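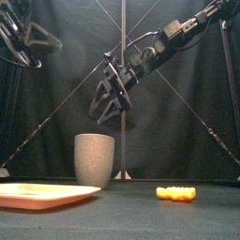
The grey cup.

Dear all,

Thank you for your patience, I've been meaning to answer this since the Rullstead get-together and November has run away with me. Béla wrote:

> Lilla, can you tell us more about the black table and the black cloth? I've got the children's café things in a box at home (far too many of them, Tamás says 124 pieces) and on our pine table they all look like clutter. Is it worth going dark? And does the cloth have to be ironed? I do hope not.
>
> Béla Sárközi

No, Béla, it doesn't have to be ironed! Mine never has been. I spent a whole evening once trying to get the folds out of a length of black cloth and by the next morning it had found new ones, so now I let it hang as it likes.

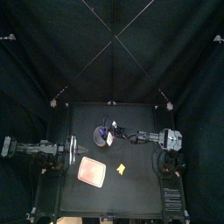 What I would say is to buy more than you think you need. Attila measured up for me and was very exact about it, and we still came up short and had to go back to the shop in Delldale before it closed at 5. Cloth that is pulled tight shows every crease, whereas if there's plenty of it the folds go soft and you stop noticing them. Go for the dullest black they have, too – anything with a shine to it will annoy you as soon as you put a lamp on.

The same goes for the tabletop. A flat, matt black is much kinder than a glossy one, though it does show crumbs and fluff dreadfully, so keep a damp cloth handy and give it a wipe before you put anything down.

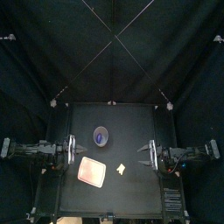

Black tabletop, black cloth, and the folds left to themselves.

As for whether it's worth it, I think so, yes. Pale things do best. The light pink tray is my favourite, with its rounded corners and the little raised rim, and I like it set at a slant. The toy chips are a lovely yellowy orange and need no help from anybody. I'd leave anything navy or dark brown in the box, and I wouldn't bring out all 124 pieces at once, tempting as it is. Start with a tray, a cup and one bit of food, and see how you get on. 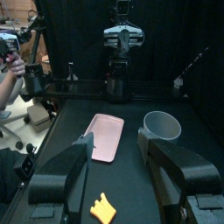 ## Cloth to share

Carleen Lowther has black cloth left over and would be glad to see it go to someone on the list. Please write to her directly, and say how wide your table is so that she can cut it for you. Béla, I've told her you'll probably be first.

With warm wishes to you all, and love to Tamás,

Lilla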